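4.2 Kitchen use and the question of breakfast

The previous section treated the prices and the length of stay. We now turn to the kitchen, which takes a large part of the building cost of a self-catering apartment and about which the operators have very different opinions. In Bollinville all the apartments of our sample have a full kitchen with oven, hob and dishwasher. In Fleury the older apartments have only a kitchenette with two rings, and the newer ones have the full kitchen. Both places are served by the same operator, Vollance, so the cleaning routine and the booking conditions are the same and the comparison is easier than it would be between two companies.

The data come from 40 apartments. For each of them we received the cleaning sheets of one winter season, and in August we could also visit the apartments and speak with the persons who own them. The cleaning sheet has a line for the kitchen with four possible marks: not used, used lightly, used, used heavily. These marks are made by the cleaner in a short time and they are not exact. We have compared them with the dishwasher tablets that were refilled, and the two sources agree well for the marks "not used" and "used heavily". Between the two middle marks the difference is not reliable, and we put them together in the following.

The first result is that the full kitchen is not used for dinner as much as the owners believe. Families cook in the evening on the day of arrival and then again near the end of the stay, when the food which is left in the refrigerator must be eaten. On the days between, they go out or they bring something prepared. Breakfast is a different matter. It is taken in the apartment on nearly all the days, also by the couples, who otherwise use the kitchen very little. For breakfast the guests need a toaster, a pan, a board, a kettle and enough table surface, and these things are not the expensive part of a kitchen (Figure 3).

Figure 3. Cutting board on a work table.
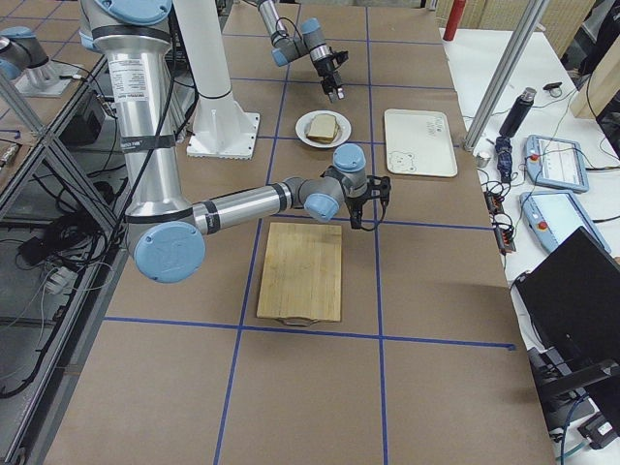
Ívar Ketilsson told us that he does not agree with this reading. In his opinion the guests look for the oven when they choose the apartment, even if they never turn it on later, and an owner who takes it out will see this in the bookings of the next winter. He added that his own guests ask before arrival about the size of the oven and never about the toaster.

This objection must be taken seriously. What the guest uses and what the guest wants to see in the list of equipment are two questions, and our cleaning sheets answer only the first. We tried to approach the second one through the booking pages. Between the kitchenette apartments and the full kitchen apartments in Fleury there is a difference in how early they are booked. The full kitchens are taken first. But they are also in the newer building, nearer to the lift, and they have the ski room on the ground floor with heated racks. We do not see a way to separate these effects with the present material.

A second point concerns the breakfast service. In both places Vollance offers a breakfast which is brought to the door and is ordered through the Fotar booking page not later than the evening before. The guest can choose between a cold basket with bread, butter, jam and cheese, and a warm plate. The service was started for the kitchenette apartments, with the idea that guests with two rings would not like to prepare eggs for a whole family. In practice the orders came from both kinds of apartment, and the kind of kitchen seems to have little weight. More important is the hour at which the ski school begins. Families with children in the morning class order more than the others, also when they have the full kitchen and the cleaner has marked it as used.

Figure 4. Breakfast: toasted sandwich with fried egg.
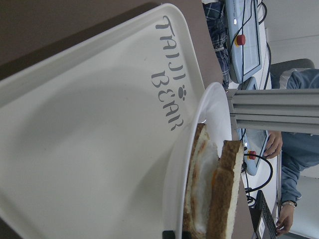
The orders are also not equal over the stay. They are high on the first morning, when the guests have not yet found the shop, and they go down after this. On the day of departure they rise again, but less. In the apartments with 8 beds the groups often order for only a part of the persons, and the cleaner then marks the kitchen as used on the same day. For this reason a simple count of the orders would give a wrong picture of how many kitchens stay cold in the morning.

The warm plate has one practical limit. It must travel from the central kitchen to the door, and in Bollinville the upper chalets are reached only by a road that is cleared of snow after the main road. The company has therefore restricted the warm plate to the lower buildings there, and in the upper chalets only the basket can be ordered. Two owners of upper chalets complained to us about this rule. In February 2018 the road was closed for most of a morning and the baskets too arrived late; we have left this day out of the calculation.

We also asked the owners what they would change if they furnished the kitchen again. The answers were mostly small things. They named a larger draining area, a second kettle, more plates of one kind so that broken ones can be replaced, and a table that can be washed without care. Removing the oven was mentioned by one owner only, for an apartment which is rented to couples.

4.3 Storage of ski equipment

The storage rooms were measured in the same visit. The apartments in the newer building of Fleury share one room, and those in Bollinville have a locker for each unit at the entrance.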